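开个长帖,聊聊给我们那个双臂工位做采购预算的事。上个月答应了好几位朋友要写,一直拖,今天晚饭吃得早,泡了壶茶慢慢敲。想到哪儿写到哪儿,大家多担待 🍵

先交代背景。我们是个小团队,做餐后收拾这一类的桌面操作:盘子、杯子、收纳盒,两条小臂配合着干。去年用的是借来的工位,今年十一月前要还,所以得自己置办一套,外加一套备用的。钱不多,人也不多,表格倒是做了一大堆。

我第一版预算特别天真,就四行:臂、相机、电脑、桌子。拿给Asuka Hirano看,她看完很温柔地问我:“线呢?”我当时还笑,说线能值几个钱呀。后来那一栏我改了五次,每改一次就往上涨一截,现在想起来脸还有点热。

说说我现在的分法,供参考。第一块是臂本体和夹爪,第二块是感知(腕部相机、固定相机、支架),第三块我叫“骨架”,就是横梁、型材、围板、台面这些,第四块是线和供电,第五块是耗材和道具。以前我把三四五全塞进“杂项”,结果杂项比相机还贵,自己都说不清钱去哪儿了。

臂本体这块,我们对比了Plormont和Fulon两家的报价。Plormont单价低一点,但是备件要单独下单,交期也写得含含糊糊;Fulon贵一些,报价单里直接带了一套备用夹指和一年的更换关节。我本来一心奔着便宜去的,Ovidiu Filip劝我把第二年的维修也摊进去再比。摊完之后两家差不了多少,我就选了省心的那家。

顺便说一句,问报价的时候请一定把“到手能装上的全部东西”问清楚。我第一次问,回来的价不含电源、不含安装螺丝、不含底座转接件。一样一样补,每样都不大,可是每样都要走一次审批,走得我头都大了。现在我的询价邮件有个固定模板,开头先问候,然后就是一长串“是否包含”。对方大概觉得我很啰嗦,哈哈,我确实啰嗦。

相机也是个坑。我起初只按数量报了相机,没报支架。打印件看着便宜,可是打坏的、改版的、装上发现角度差一点重来的,都是材料和时间。我现在给每个腕部相机配两个支架的预算,一个用,一个放抽屉里。Safta Gavrilă是我们这儿管打印机的,她说两个都算少,我先信自己一年,明年再听她的。

线我要单开一条,这是我最想说的。采购清单上只写“线若干”的同学,听我一句劝,坐下来量一量。臂完全伸开、腕子转到底、再绕回线槽,这一路走下来比你直线估的长多了。今年我们一口气定了70米,三种规格混着买,还有一包100根装的扎带,就这样我心里还惦记着够不够。短了要返工,长了无非多盘一圈,宁可多盘一圈。

线槽别省。我们最早用胶带贴,看着也能用,真要换一条臂的时候,拆线拆到怀疑人生。后来换成带齿的槽,线从齿缝里出来,哪根归哪根清清楚楚。一个工位的线槽加端子,Catterall给的价是145块,我觉得这是整张表里花得最值的一笔,比我那把人体工学椅还值。

道具这块容易被人笑话,“买几个盘子也要写预算?”要写的呀!塑料的、带花边的、颜色深浅不一样的,都得有,而且每种最好多买一份。超市里的款式换得特别快,过几个月再想补同一款,货架上早没影了。我们第一批道具花了539块,报销的时候Costel Costache拿着小票看了半天,问我是不是家里要请客。

台面我也纠结了很久。纯色的好看又好擦,但我想要几种花纹轮着换,所以按“可更换的面”来买,底下的结构只做一套。每张面单独列一行,写明尺寸和怎么固定。这样以后谁想加一种花纹,照着那一行再下一单就行,不用重新画图。

写到这儿放一张我们工位干活的样子吧,预算表上那些行,大半都能在桌上找着主儿:
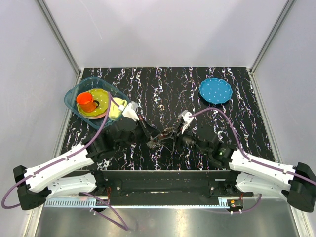
两条臂在中间碰头,左后边是青色盒子和叠着的盘子,紫色的线请大家重点看看 💜

看到那几个弯了吧?腕部那段紫线要拱起来再落回臂上,右边那条在蓝盘子前头也拱了一个弧。我第一版预算就是没把这几道弧算进去。白扎带也是,看着零零碎碎的,采购的时候一样得有人记得它。

再说说时间上的预算,这个比钱还难。我的办法是把东西分成“没它就开不了工”和“晚两周也行”两类,第一类全部提前下单,哪怕要占着柜子。横梁和围板属于第一类,它们不来,别的到了也只能堆在地上。花纹台面和多余的道具属于第二类,慢慢凑。

验收也要留时间。Padora那批型材到的时候,我正赶着出门,签了字就跑,回来才发现有两根长度不对。人家后来很爽快地换了,可是来回一折腾,就过去了大约十天。现在我的规矩是到货当天拆箱,对着清单量,量完再签字,茶可以晚点喝。

备用金我留了总额的一成半。领导问能不能砍,我就把去年的“杂项”明细打印出来放在桌上,一行一行指给他看。他翻到第二页就说好了好了,留着吧。所以大家平时小票千万收好,关键时候比讲道理管用。

有朋友私信问要不要一次买两套。我的想法是,第一套先装起来用满一个月,再定第二套的清单。我们第二套的表跟第一套比,删了三样,加了六样,加的那六样里有四样是线和固定件(又是线!)。要是当初一起下了单,这些就得重新买一遍。

另外强烈建议让真正天天动手的人过一遍清单。Ornella Zanetti在我们这儿装机最多,她看完只加了一行:内六角扳手,两套。我问为什么两套,她说你自己那套上周放哪儿了?我找到现在也没找到……

差不多就这些啦。表格模板我还在整理,有几栏写得只有我自己看得懂,收拾干净了再贴出来。要的朋友在下面留个言,顺便说说你们那边的线槽都买哪种宽度的,我正打算给第二套换个宽一点的 🙏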